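Clearing out the bedroom today, posting as I go so I don't quit halfway. Thread.

1/ Saturday, started at 9. The goal is to get everything off the chair side of the room and into the wardrobe, or out of the apartment. I gave myself until lunch.

2/ The wardrobe is the tall white one that came with the place. Plenty of room behind the doors. The trouble is that I fold things, put them down next to the bed, and they stay there until the next load lands on top.

3/ Current state of the heap by the headboard. Floral stuff on top, something fuzzy and pink in the middle, a striped roll I need to unroll before I can tell you what it is.
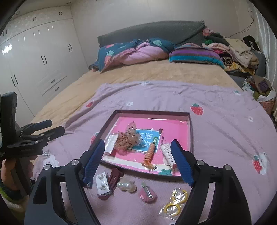
Home & Organizing

4/ The quilt with the fruit print is staying. It's teal on one side and pink on the other and it gets used every night from October on. It just needs folding so it stops taking up the whole left half of the bed.

5/ The headboard cover has slid again. There's a point sticking up at the right corner and a crease running across. I bought it from Ekwood and the size chart said it would fit. I pull it straight every week and it walks back.

6/ System for clothes, same one I used in the hall closet: set the timer for 30 minutes, one piece at a time, three spots. Wardrobe, wash, gone. No trying anything on. If I start trying things on I lose the morning.

7/ First timer done. 27 pieces through. 11 of those are going, mostly tops I kept for painting the kitchen, and the kitchen got painted two years ago.

8/ Someone asked where the "gone" pile goes. Decent things get listed on Plavau, the rest goes to the textile bin behind the grocery store. I don't list anything with a mark on it. Too many messages back and forth for very little money.

9/ Second timer went slower because of sweaters. I used to hang them and they got shoulder bumps. Now they're folded on the shelf and only the thin stuff hangs. The drawers are for socks and sleepwear, full stop.

10/ Tip for the upper cabinets: winter bedding only. I put a fan up there once and had to borrow a ladder in June.

11/ Break for coffee. Then the part I was putting off – the small things. Jewelry, hair stuff, all the little packets that collect in a cardboard tray and never get a proper place.

12/ Pulled the pink blanket flat and laid some of it out on the bed. A light blanket is good for this, small shiny things show up on it. On a dark bedspread I lost an earring back for a month.

13/ One card in its clear wrapping has two little ornaments on it, a pale bead on one of them and some sparkly loops. The clear box next to it has the beaded bands in rows, gold and dark and pearly. That box can stay exactly as it is. I can see what's in it through the lid.

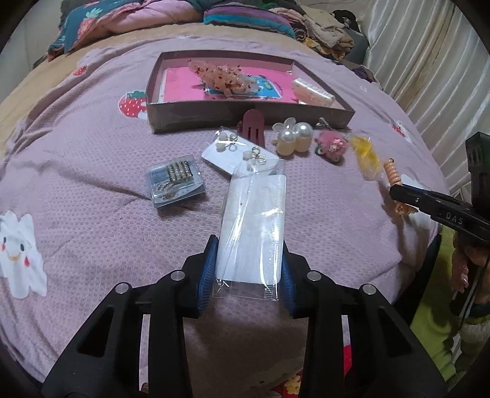
14/ My rule for the small things is that clear packaging stays if it closes properly. Zip bags and lidded boxes are fine. Torn wrappers go in the trash and the contents move to the Hellwig divider tray in the drawer.

15/ I looked at a standing jewelry cabinet from Ustent before I started this. It was 258 dollars, with a mirror. For that price I can live with a drawer.

16/ The cardboard tray is on notice. It's shallow and wide, so everything ends up lying on top of everything else. Fabric bits are going to the sewing box and the tray goes out with the recycling on my next trip down.

17/ 12:40. Clothes are in. One bag by the door for the textile bin. The listings will have to wait until tomorrow when the light is better.

18/ Still to do: strip the bed, wash the tan sheet, and get that headboard cover to sit right. If anyone has used clips on one of these without ripping the fabric, tell me which kind.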